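Biton Household Objects, notes for the data card

Version of Sunday, December 6, 2020

Please read this file before you use the folders. It explains how the things were put on the tables, how they are named in the label files, and what we know is wrong with them.

The set is about ordinary objects of a home: things to wear, things for paper, small tools, cloths, and picture frames. They are placed on two tables pushed together. The rear table is for the things which stay in the background of the task, and the front table is for the main object.
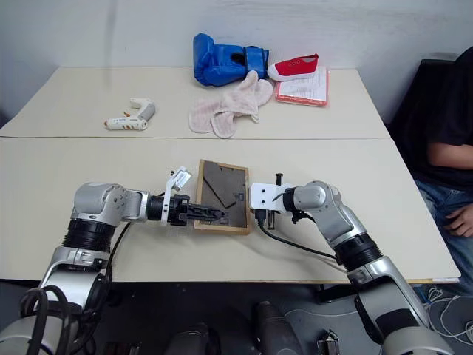
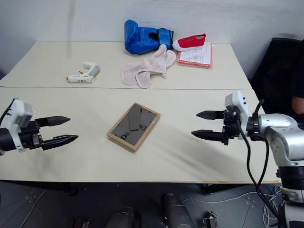 Main object in both: picture frame, lying flat on the front table.

1. Names of the objects

We use one short name for each object, in small letters, with an underscore in place of the space. The name says what the thing is and not what it is made of. Color goes to a separate column, and there we write only one word (blue, red, pink, white). When a thing has more than one color, the largest one is taken.

picture_frame: a frame with a border, with or without something inside
glue_gun: hot glue gun, any position
boxing_glove: one glove, not a pair
sneaker: one shoe, not a pair
document_folder: folder with or without sheets of paper in it
cloth: everything soft which is not clothing, also towels and mitts

The class "cloth" gave us the most discussion. Between a towel, a wash mitt and a cleaning rag the difference is often not possible to see when the thing is crumpled, so we joined them in one class. If you need them apart, you have to label again by yourself.

2. How the objects are placed

The person who prepares the tables takes the objects from a box and puts them on the rear table as they come. They are allowed to touch and to lie one on another. The main object goes near the middle of the front table. It should lie flat, but it does not have to be straight to the edges.

Table tops are wiped in the morning. We did not use a tablecloth, so light objects can be hard to separate from the background. The white glue gun is a good test for this.

3. Labels

The labels were made by 2 annotators, working separately, and then compared. In November we checked again 28 layouts where they did not agree. Most of the differences were of two types: the sheets inside a folder labeled as an own object, and the inside of a frame labeled as an own object. The rule now is that paper in a folder belongs to the folder, and everything inside the border belongs to the frame.

4. Known problems

Frames with a dark inside can show reflections. Please do not take every shape in there for a part of the frame.

Some layouts of the Alenard folder use the old name "shoe" for sneaker. The Szalai folder has already the new names.

The column for position says "left", "middle" or "right" and it is always meant from the side of the front table. For an object which lies on another one, both get the same position.

5. Use

You can use the set for teaching and for research. If you publish something, please write the name Biton Household Objects and the version date. Corrections to labels are welcome, and they go in the file corrections.txt in the Falluner folder, one line for each correction, with the layout number first.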